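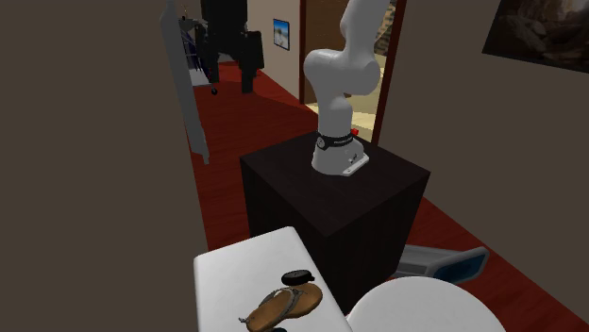
by Oana Onu

So my cousin Natalina asked me last March how I keep up with what our congressman does, and I started typing her a text and it got so long she told me to put it on the blog. Fine! This is how I follow one bill from the day it shows up to the day it dies (most of them die, sorry).

First, pick ONE bill. I mean it. My first year I signed up for alerts on everything with the word "water" in it and woke up to 3,051 unread emails. I deleted the whole folder and sulked.

Get the bill number. House bills start with H.R., Senate bills start with S., and you want the number plus which Congress it is, because the numbers start over every two years. If you only know the nickname from the news, type that into the search box on congress.gov and look for the one with the right sponsor. There are often two or three with nearly the same title.

Once you're on the bill's page, skip the text for now and click the Actions tab. It reads like a diary. "Referred to the Subcommittee on" whatever means it's sitting in a pile. "Ordered to be reported" means the pile moved and you should start paying attention.

Next, sign up for the alert. You need a free account, then there's a link for alerts near the top of the page. I use a separate email address just for this stuff and check it at 7 a.m. with my coffee, before the kids are up.

Now read the thing. Start with the definitions section, even though it's dull, and then go to the very end, where the dates and the money tend to hide. I copy the parts I care about into a plain document and write next to them in normal words. If I can't put a paragraph into normal words, I call the district office and ask. My friend Relu Tănase thought I was nuts for calling, but the staffer who picked up was lovely and emailed me a two-page summary the same afternoon.

When you call, give your name and zip code first, then the bill number, then what you want. Mine usually goes, "Hi, I'm calling about this bill, has he taken a position on it yet?" Write down who you talked to and the date.

If it gets a floor vote, the House Clerk's site has the roll call, and the Senate posts its own. Check whether you're looking at the final vote or a vote on an amendment! I once wrote a very snippy post about the wrong one and Brândușa Costache had to set me straight in the comments.

Next time I'll do state bills, where every legislature has its own website and ours is terrible.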